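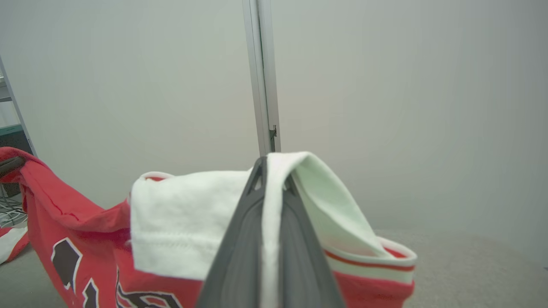 *White fabric and a red garment*

**To:** Claltard Relief members' list
**Subject:** Re: Charity auction - donated items and release of funds

Dear members,

The Claltard office has received several replies to the notice quoted below. The following points are intended to answer them together.

> The Katsaros benefit auction for flood relief in the Wistaritz valley will take place in July. Member groups are asked to approach performers, athletes and other public figures in their area for signed items. Up to 70 lots can be accepted. Each lot must come with a signed donor letter. Proceeds will be held by the Katsaros fund until the relief grants are approved.

**Donor letters.** A letter from an agent or publicist is acceptable if it states that the donor has agreed to the sale. An e-mail message alone is not sufficient. Groups that have already sent items without a letter have been contacted separately, and their lots are being held under the reference numbers issued at the time.

**Use of names.** Member groups may not announce a donor's participation before the office has confirmed it in writing. This applies to posters, local press and personal social media accounts. Two announcements have had to be withdrawn already, and the donors concerned were understandably displeased.

**Release of funds.** Several groups asked why grants cannot be paid on the night of the auction. Buyers have 7 days to settle, and the bank requires a further period to clear payments from abroad. The first grants will go to temporary housing and school supplies - the medical request remains under review.

**Sponsorship.** Voltel has agreed to cover the hire of the hall and the printing of the catalog. No part of the auction proceeds will be used for these costs.

**Last year's balance.** The sum of $1,509 left over from the previous appeal has been moved to the Wistaritz account and will appear in the next statement.

Questions about individual lots should be sent to the office directly and not to the full list. Please quote the lot reference in the subject line.

Claltard Relief
Office of Member Services
February 2024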